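**gwenllian_o**
Our canteen kitchen is getting a Samby arm in April. I do prep for 400 covers and I'm nervous! Has anyone worked next to one?

**riet_v**
Two of them at our place. Mostly my breaks got quieter, which I kinda miss.

Pot and spoon work: 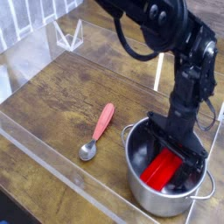
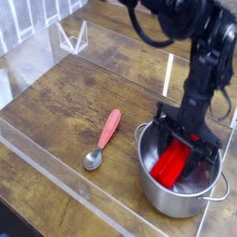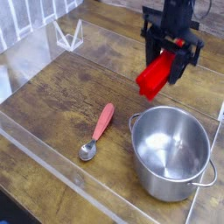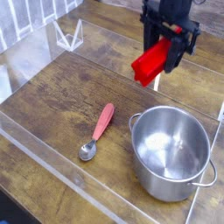

My hours stayed the same, but I got moved to ordering and I hate ordering.

**parri24**
Lucky you, we lost a whole Wednesday shift.

**riet_v**
Ugh, sorry. Was that the arm or your boss, though?

**parri24**
Boss bought the arm, so both. Gwenllian, get your hours in writing.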